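Unsere Matheknobler haben es schon wieder getan! Gleich 13 Kinder der Grundschule Bredside sind beim Lornex-Cup, dem landesweiten Knobelwettbewerb für die Klassen drei bis sechs, unter den besten 165 gelandet. Mitgemacht haben diesmal 3000 Schülerinnen und Schüler, und ich gebe zu, dass ich beim Lesen der Mail kurz im Lehrerzimmer gejubelt habe (Entschuldigung an alle, die gerade korrigiert haben).
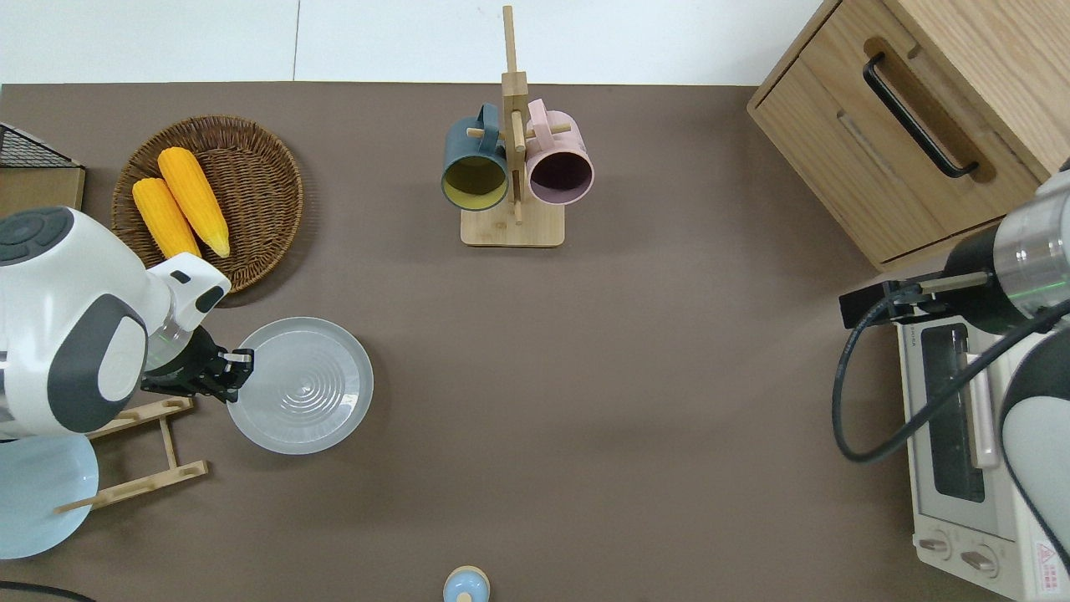

Rekha Thevar fand die zweite Runde deutlich schwerer als im Vorjahr, vor allem die Aufgabe mit den Fähren und den vertauschten Fahrplänen. Da saß sie nach eigener Auskunft selbst einen ganzen Abend dran. Die Kinder hatten dafür 16 Minuten - und vier von ihnen haben sie komplett gelöst, mit Rechenweg und allem.

Geknobelt wurde den ganzen März über, immer in der sechsten Stunde und zum Teil auch zu Hause. Gearbeitet haben wir mit den alten Heften von Meketti, die zwar schon ziemlich zerfleddert sind, aber immer noch die schönsten Logikrätsel haben. Wer mag, kann sich gerne eins ausleihen, sie liegen im Regal neben der Bücherei.

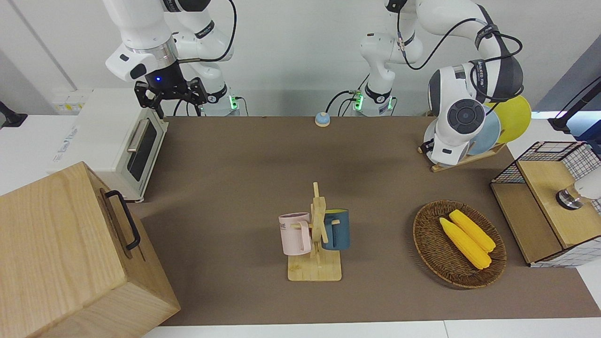 Lei aus der 4b meinte, am besten seien die Aufgaben gewesen, bei denen man erst mal gar nichts rechnen muss, sondern nur malen und durchstreichen. Textaufgaben dürften dafür nächstes Mal ruhig kürzer sein. Das gebe ich so weiter!

Die Urkunden sind schon unterwegs und werden im Mai bei der Schulversammlung verteilt, los geht es um 10 Uhr in der Turnhalle. Eltern sind herzlich willkommen, Geschwister natürlich auch. Für die Endrunde im Juni haben sich zwei Teams qualifiziert, und wir suchen noch jemanden, der am Nachmittag mitfährt und einen zweiten Wagen hat - bitte einfach im Sekretariat melden.
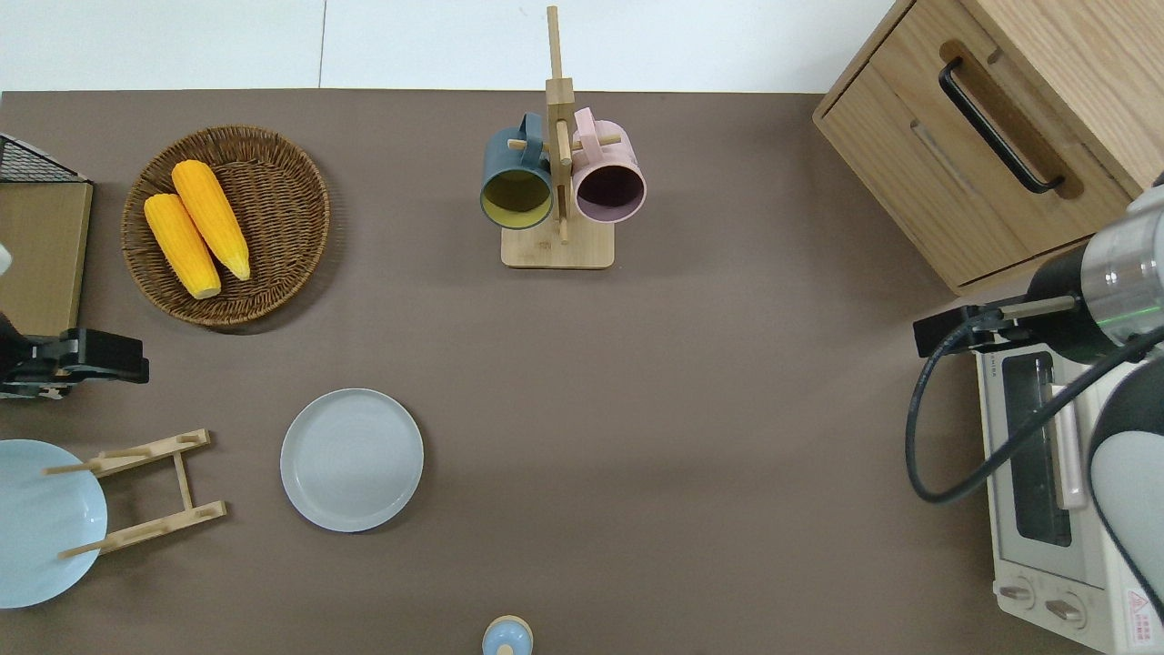
Zwei Maiskolben im Korb, dazu ein Tassenbaum aus hellem Holz.

Neue Knobelkinder nehmen wir nach den Osterferien wieder auf, Vorkenntnisse braucht es keine. Anmeldezettel gibt es bei mir oder in der Pause am Knobeltisch.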